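Saturday, very early

Couldn't sleep, so I'm at the kitchen counter with yesterday's coffee reheated in the microwave (gross, drinking it anyway) and I may as well write down the swim club thing while I still remember how it went.

So I did it! I swam 33 laps without hanging on the wall. Magdalini counted for me because I lose track somewhere after ten every single time, and she kept holding her fingers up at the turn like I could read them through foggy goggles. I was aiming for 40, which is a mile in our weird old pool, but I'll take it. In February I couldn't do six in a row without wheezing like an accordion.
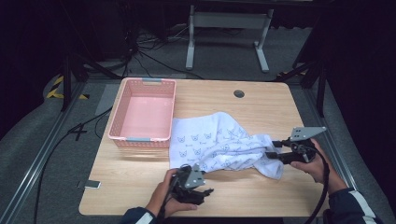 Pink basket, cat-face cloth. Folding can wait.

The shoulder is okay. Spyros says my left hand crosses over in front of my head and that's why it clicks, and he made me do the drill where you swim with one arm and feel like a wounded duck. I hate that drill. I did four lengths of it and then pretended my goggles were leaking. He knew. He didn't say anything but he gave me the look, the one he gives the teenagers.

Kalliopi wants all of us to sign up for the lake swim at Lurport. It's 2,000 meters, which sounds fine until you remember there's no wall, no black line, and possibly weeds. I do not do well with weeds. Last time one touched my ankle I made a noise that Thanasis still imitates at parties. 161 people have signed up already, she says, and she says it like that's a good thing, but all I can think about is 161 pairs of feet kicking me in the face at the start.

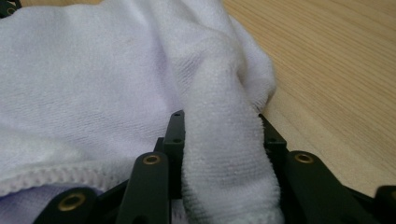

White terry cloth, my favorite kind of towel.

Went to Grulletti afterward with everybody and ate an embarrassing amount of garlic bread. Danish ordered the big calzone and finished it and then looked at mine, so I gave him the end piece. We got talking about wetsuits and I learned more about neoprene than I ever wanted to. Renting is cheaper if you only do the one race, but Magdalini rented once and the zipper stuck and it took two people to get her out of it, so now I'm scared of that too. My list of fears is getting long!

Kalliopi left the info sheet with me and there was one bit I kept going back to, so I'm copying it in.

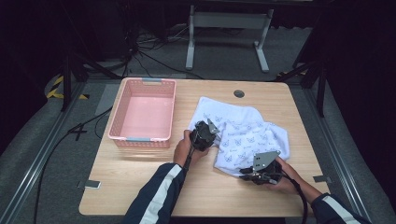
What if I get tired halfway around the course?
Roll onto your back, raise one arm, and a kayak will come to you. You can hold on and rest as long as the kayak isn't moving you forward.

I read that 3 times. A kayak! You can just hold on to a kayak! I feel so much better about the whole thing, weeds included. Sign-up closes soon and Kalliopi has already texted me a row of fish.

Need to find my other earplug before practice. It's either in the car or in the coat with the ripped lining.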